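Frequently Asked Questions: Submissions to the Trorkomis Review

Trorkomis is a journal of short essays and prose poems. We publish two print issues a year from Ilau, plus a piece a month on the website. Please read this page before you write to us. Most of the email we get is answered by it.

When can I submit?

The reading period opens in February and closes at the end of April. The form goes offline at midnight on the last day, Ilau time. Work sent by email outside those months is deleted unread.

What length do you want?

Essays should run no longer than 2,000 words. Prose poems have no lower limit, and the shortest piece we have printed was 38 words long. If you are sending prose poems, put up to four in a single file with a page break after each.

Do you take fiction?

No. We know the line between a personal essay and a story can be thin, and we don't check facts with your relatives. If you call it an essay, we will read it as one.

Do you take book reviews or criticism?

Only when a book is part of something that is happening to the writer. A straight review will be turned down, however good it is.

What are the editors tired of?

We don't keep a list of banned subjects. We do see a lot of essays that open with a dictionary definition, and a lot that end on a window. Both can work.

Can I submit something that appeared on my blog?

Yes, if it had a small readership and you take it down before the issue comes out. Newsletters count as blogs. Anything printed in a magazine or anthology counts as published, and we can't use it.

Are simultaneous submissions allowed?

Yes. Withdraw the piece through the form as soon as it is accepted somewhere else. For a single prose poem out of a set, add a note to your submission and leave the others in. 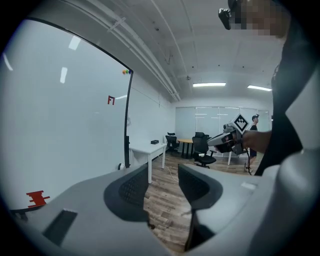
Whiteboard and wood-grain floor.

How many submissions do you get?

Last year we had 633, and we printed 38 of them across both issues. Every piece is read by two people. If they disagree, a third reads it without seeing their notes.

How long will I wait?

You should hear by the end of August. If you have heard nothing by the middle of September, write to us and quote your submission number.

Will I get comments?

Usually not. We send a short note when a piece came close, and we mean it when we ask to see more.

Do you pay?

Yes — 200 dollars for an essay and the same for a set of prose poems, plus two copies of the issue. Payment goes out in the month of publication. There is no fee to submit.

Who owns the work afterward?

You do. We ask for first print rights and the right to keep the piece on our website. If it is reprinted later, please credit Trorkomis as the first publisher.

What is the Vermeulen Prize?

It goes to one essay a year by a writer who has not yet published a book. You don't apply for it. Every eligible essay in the two print issues is considered, and the result is posted on the website in December.

Can I buy back issues?

Most are available through the shop page. The Watis issue, on letters and letter writing, is sold out and will not be reprinted, but its essays can be read in the online archive.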